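Check the Simulator Like You Check the Machine

At Dolside, where I work, we have 6 real robots and one room that exists only in software. The real robots have a maintenance book. Each has a page for the grippers, a page for cables, a page for calibration, and a signature at the bottom. The room in software had nothing. When it was installed, somebody looked at it, it opened, and it was considered finished. I think this is a mistake, and many small groups like ours make it.

My argument is simple. A simulated cell is a machine that you must look after. Its joints have limits that somebody typed. Its cameras have a lens and a mounting angle that somebody chose. After an update of the physics engine, any of these can change, and no alarm will sound.

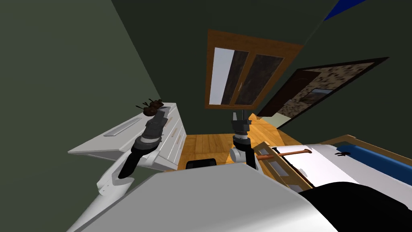
Camera angle is the first thing I would put in the maintenance book. Our controller learns from what the robot's own camera gives it, so an angle that differs from the real mounting teaches wrong distances from the first day. Look at the white dresser on the left, how its flat top is stretched into a long wedge with a sharp point. A wide lens can do this in reality also, and I do not complain about it. I complain that for months we did not compare it with the real lens. When my colleague Margarida Garcia finally did the comparison in June, the simulated camera was turned 6 degrees away from the value in our own drawing. The correction took one line. To find it took 79 test runs, and we had already trained on the wrong value.

Some people will answer that small errors are healthy, that variation makes the controller strong. I agree with variation when it is chosen. An error that I do not know is a different matter, and I can not write its size in a report. First set the cell correctly, then disturb it on purpose.

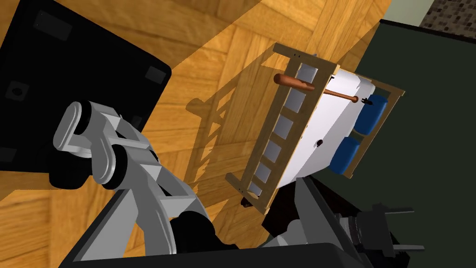

Contact is the second page of my book, and the longest one. Every object needs a mass, a friction value and a collision shape, and the shape used for contact is often much simpler than the one we see. The bed has a footboard with six openings between the crosspieces, and a baseball bat reaches across it. If the contact shape of such a footboard is one solid block, a gripper finger can never enter an opening, although on the screen the way is free. We now turn on the display of contact shapes before each series and look at them with our eyes — a slow job, 90 minutes for a complete room. I would not give it to a script alone.

The third page is for the gripper itself. On a real one we measure how far the fingers open and replace the pads. In software the pads do not wear, and for this reason people forget that the real ones do. After every change of pads on the real machine, somebody should open the simulated one and ask if the friction number is still true. At Dolside this is now the same person, with the same signature.

It costs time, and I know that a manager does not like to pay for maintenance of a thing which has no screws. But we paid already, in training runs that we had to throw away.

Comments (3)

Bultitz
We keep the lens values in the same file for the real and the simulated camera. One file, both read it. Would have saved you the 79 runs.

yeon_k
Agree about contact shapes. I lost most of a spring to a drawer handle that was a box.

Canonex
90 minutes per room is too much for us, we have 2488 rooms. We check a small sample and the rest has to go by script.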